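Section 4: Preparing and Opening a Loan Display

These instructions apply to all temporary displays at the Trammont Museum of Food and Table, including the Komell Gallery and the foyer cases. They should be read together with Section 3 (Receiving Objects).

4.1 Before unpacking

1. Confirm that the loan agreement has been signed by the lender and by the Registrar, Hiba Kassab.
2. Check each accession number against the loan list. The permanent collection is numbered to 1,490; loan objects carry the prefix L.
3. Leave sealed crates in the receiving room overnight before opening them.

Caution: Do not open a crate alone. At least two trained staff members must be present.

4.2 Placing objects

4. Lay out the display on the work table in its planned order before moving anything into a case.
5. Wear clean nitrile gloves when handling glazed ceramics, tinware and printed menus. Cotton gloves are not to be used on glazed surfaces.
6. Lift plates and bowls from beneath with both hands. Never lift an object by its rim or handle.
7. Record any chip, crack or stain on Form 2 and notify the Registrar before continuing. 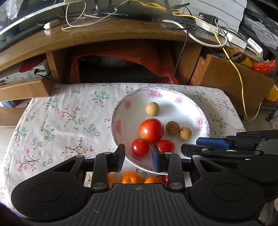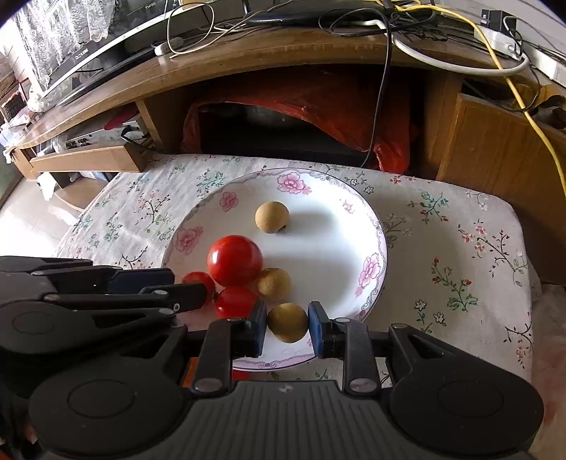
8. Set the object label to the lower left of the case. Labels must not exceed 110 words in either official language.
9. Close and lock the case, then return the key to the cabinet in Room 241 and initial the key log.

Note: Paper items such as menus, recipe cards and delivery boxes may remain on view for one season only. Displays opened in August are reviewed before the winter program begins.

4.3 Lighting

10. Set the case lights to the level shown on the loan agreement. If no level is given, use the low setting.
11. Take a meter reading at the centre of the case and at each end. Enter all three readings in the display file.

Caution: Do not adjust the ceiling track lights. Requests for changes go to Dong-geon Oh, Facilities.

4.4 Opening to visitors

12. Walk the visitor route and confirm that aisles are clear for wheelchairs and strollers.
13. Ask the Visitor Services supervisor to sign the opening sheet by 9:30 a.m.
14. File the signed sheet with the Registrar. A display without a signed sheet must remain closed.

For removal and return of loan objects, refer to Section 5.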